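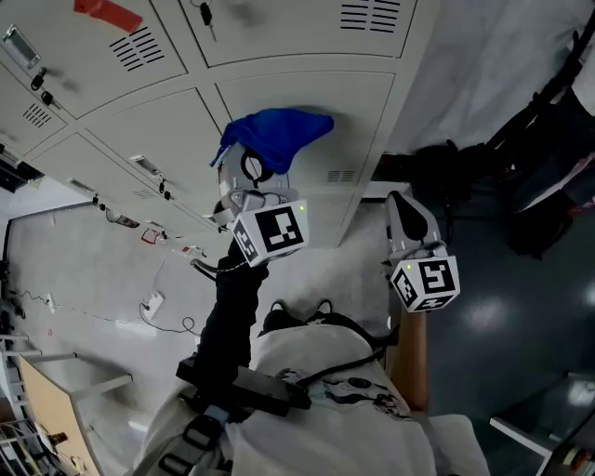

The Locker Room at Culham Street

The laundry at Culham Street closed at the end of December, and the lockers were the last thing to be emptied. Jeptoo Ondieki got the job because she had the keys. She had carried them on her belt for 11 years, and when the new owners asked who knew the building, the day manager gave them her name and went home.

She started on a Thursday with a roll of trash bags and a marker. The lockers were gray and had been gray when she was hired. Everything in the room was gray or had turned that way, apart from what people left behind.

The rule was simple. Clothes went in one bag, paper in another, and anything with a name on it went in a box by the door. Drekamico, the company that had bought the place, would hold the box for 70 days. After that it would be thrown out. This was written on a sheet taped to the wall, and somebody had already drawn a mustache on the company logo.

The first doors gave her what she expected. A shower cap. A bus schedule for a route that no longer ran. One shoe, left foot, in good condition. In a locker near the corner there was a can of peaches with no label except a strip of masking tape that said PEACHES. She put it in her own bag, then took it out again and set it on the bench while she thought about it.

Locker 36 was stuck. She tried the master key and it turned, but the door stayed where it was. She hit it with the side of her fist, the way you were supposed to, low and to the left. It popped open an inch and stopped. She could see blue cloth in the gap.

She knew the cloth. Everybody who had worked the pressing floor would have known it. Meinecke had worn it around his neck every shift, summer too, and wiped his face with it and sometimes the gauges. He said it was cut from a curtain in his mother's kitchen. He had also said it came from a flag, and from a circus tent. He retired before the second boiler was replaced and there was a cake, and he left early with a slice of it wrapped in a paper towel.

She pulled at the cloth and it came a little and then held. A corner of it was pinched in the hinge. She could have yanked it. She sat down on the bench instead and looked at the door for a while, and ate a cracker.

When she started at the laundry, Meinecke had been the one who trained her. He was not a kind teacher. He told her she folded like a person packing to leave. He made her do the same sheet over and over until the edges met, and then he shook it out and told her to do it again. At lunch he sat across from her and did not talk. On her second Friday he slid half a sandwich over on its wrapper, and he did that every Friday afterward, and she never found out what was in it besides mustard.

She went down to the shop and got a screwdriver. The hinge had 2 screws, both painted over. She scraped the paint out of the slots with her house key and leaned on the screwdriver until the first one moved. The second took longer. Her hand slipped and she skinned a knuckle and said a word in her grandmother's language.

The door came off and she leaned it against the wall. The cloth slid out into her hand. It was a bright blue, brighter than she remembered, and it was only a square of cotton with a crooked hem. It smelled like starch. Behind it, on the shelf, were a pencil, a pair of reading glasses with one arm, and a stack of sandwich wrappers, folded very small, every edge meeting.

She put the pencil in the trash bag. The glasses had no name on them, and neither did the wrappers.

At four the man from Drekamico came by to see how she was doing. He was young and wore a good coat, and he stood in the doorway so it would not touch anything.

"Much left?" he said.

"That row and the one behind it."

He looked at the door leaning on the wall. "Was that one broken?"

"It stuck," she said.

He wrote that down. Then he asked about the can on the bench, and she told him it was peaches, and he asked if she was sure.

"No," she said.

After he had gone she laid the cloth flat on the bench and folded it in half, and in half again. The crooked hem threw it off. She shook it out and started over, lining up the corners first this time. Then she put it in her coat pocket and opened the next door, and there was a raincoat in it, and an umbrella, and somebody's mail.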